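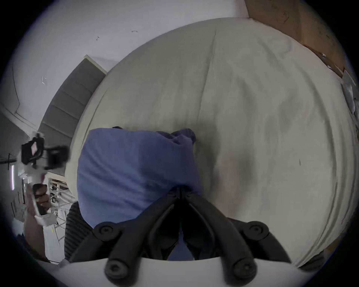
Blue cloth on a white sheet.

Section 3. Setting Up the Hostesow Wax Melter

1. Place the melter on a level, heat-safe surface.
2. Add 400 g of soy wax flakes. Do not fill past the line inside the pot.
3. Close the lid and turn the dial to 6.
4. When the wax is clear, turn the dial to 3 and stir in the dye.

CAUTION: Never add water to the pot. Unplug the melter before cleaning. 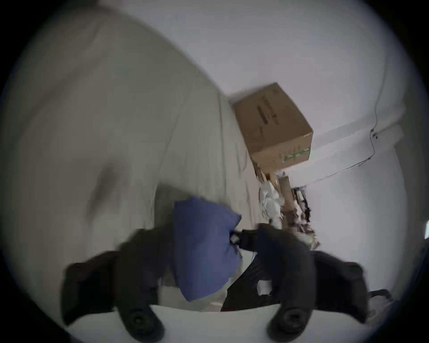

Cardboard box between the fabric and the wall.

5. Open the valve slowly and fill each jar.

Note: Drain the valve after every batch. Wax left inside will harden and block it.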